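**Bestotel ramp and access check, Saturday, with remarks**

- [x] Front ramp: clear. The ornamental bay tree has finally been moved to block something else.
- [x] Lift buttons: raised numbers all present, including a floor we don't have.
- [ ] Accessible loo: red cord tied up out of reach again. Untied it. See you next month.
- [ ] Hearing loop: sign excellent, loop off. 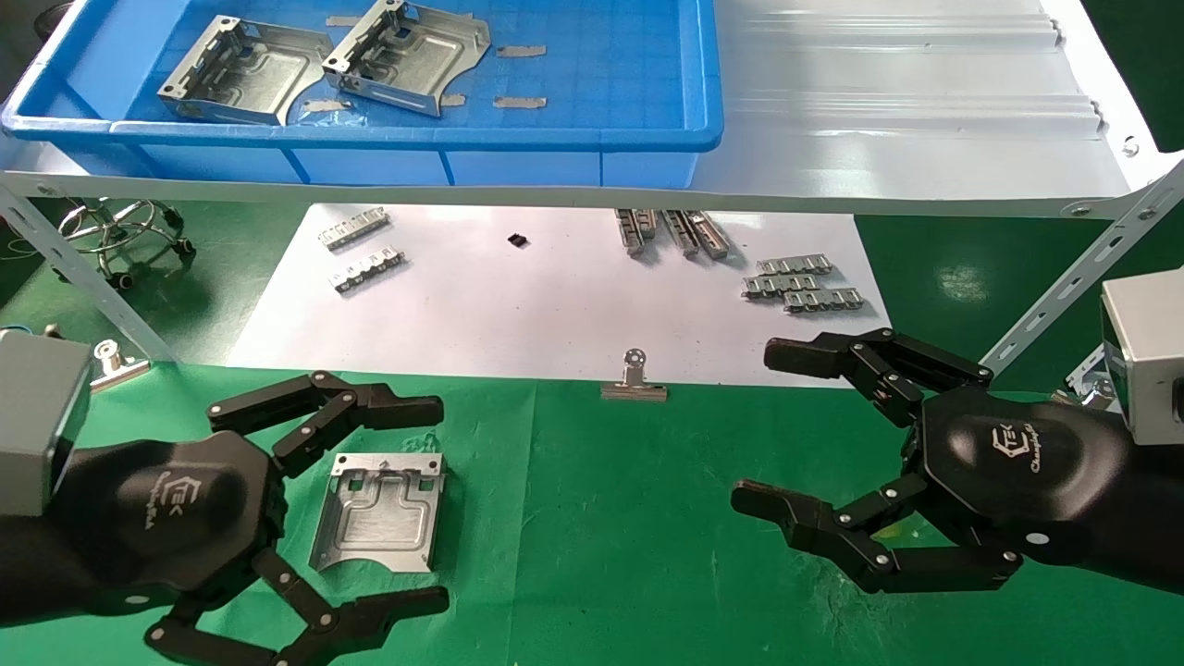
Farzana Roy would like it noted that she asked for the loop to be switched on at breakfast, and was answered very loudly and slowly by a man holding toast.

- [ ] Staff manner: see toast. Training to be rebooked.
- [x] Large-print menu: 50 copies, kept in a locked drawer. Passed, grudgingly.

Cord and loop to be rechecked in September. C. Sundaram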